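**Shape blocks: sort by color or by shape?**

**gorkau_mom** — Rainy June, so the blocks are out again.
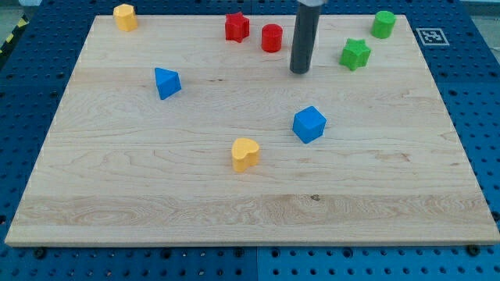
My kid wants everything sorted by shape and I keep steering her to color. With this set I think color wins! The red star has a green star to match and there are two cylinders, but the yellow heart has no partner at all.

**segura46:** Disagree — let her do shapes. The odd ones get their own pile.

**fillon_8:** Color first, shapes later. Worked for us.

**gorkau_mom:** Ugh, segura46, she'd side with you. Trying piles tonight.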